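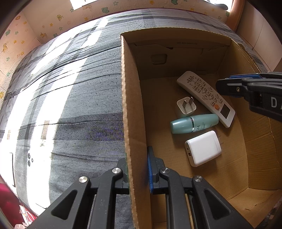 Why is cardboard so strong?

I once stood on a cardboard box to reach a cookie jar. I was 9, and the box held me up! (Please use a stool. My grandma was not happy.) I've been curious about cardboard ever since.

Paper by itself is floppy, right? So how does it turn into something that can carry a stack of books? The secret is in the middle. Find a cut edge on a box and look at it sideways. See the wavy line between two flat sheets? Those waves are called flutes, and the whole sandwich is called corrugated cardboard.
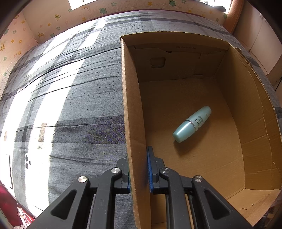
Each little wave works like a tiny arch – the same shape that holds up old stone bridges. When you push down on an arch, the push spreads out to the sides. Put lots of them in a row and they share the load.

The air between the waves helps too. It keeps the box light, and it slows down heat, so a box can keep your pizza warm a bit longer.

Want to try it? Fold a sheet of paper back and forth like a fan, lay it across two cups and put coins on top, one by one. Then try a flat sheet. My friend Wanting got 33 coins on her folded one, and I still haven't beaten her.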